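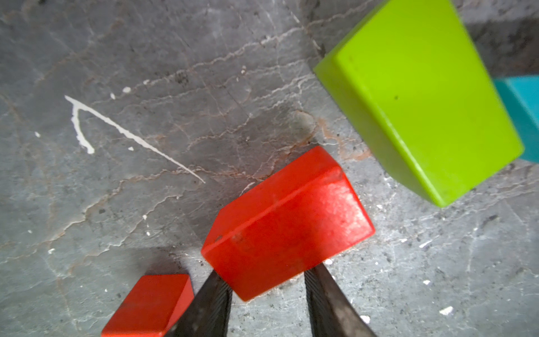
Wrist camera only vs. wrist plus overhead: block sorting results

Last updated: January

mullent_arm
Finished the comparison I promised in the grasping thread. Same policy, same arm, colored plastic blocks on the gray stone-look floor. One version was trained on wrist camera images only, the other on wrist plus overhead. Both got 800 demonstrations. Images were resized to 128 on a side before training.

The wrist-only version did better at closing on a block once it was near one. It did worse at picking the right block when two of the same color family were close together. The overhead version was the other way around. I ran 26 layouts for each and the gap was the same direction in nearly all of them.

talpur9
What counted as a good grasp? If the fingers close and the block is between them, that isn't the same as a grasp that survives a lift.

mullent_arm
Lift and hold for five seconds. Closing alone didn't count.

greyfloor
I don't buy the floor. Cracks and white marks all over it give a wrist camera a lot to key on. Your policy could be learning where it is from the paint streak and not from the blocks. We saw that at Ulport and it fell apart when we moved the arm two feet over.

mullent_arm
Possible. I shifted the layouts between runs but I didn't swap the floor. I can do a set on plain gray board.

greyfloor
Do that before you write it up. I'd also rotate the base.

wiltness_lab
I disagree with greyfloor a little. A plain board is its own special case, and most people don't work over one. A messy floor in training is fine if the test floor is also messy in a different way. Test on both.

Separate question – how much glare do you get? The top of a red block can wash out pretty badly at that distance, and at 128 there isn't much left to work with.

mullent_arm
Some. I did color jitter but nothing aimed at highlights. Red against red-orange is where most of the wrong picks happened, so glare may be part of it. Green and blue were rarely mixed up.

talpur9
Then I'd try a higher resolution before blaming the camera position. Our set is 1225 episodes and going up in resolution helped more than adding a view.

greyfloor
With that many episodes, sure. With 800 I'd expect it to overfit sooner.

mullent_arm
Plain board first, then resolution. I'll post the per-layout numbers in this thread.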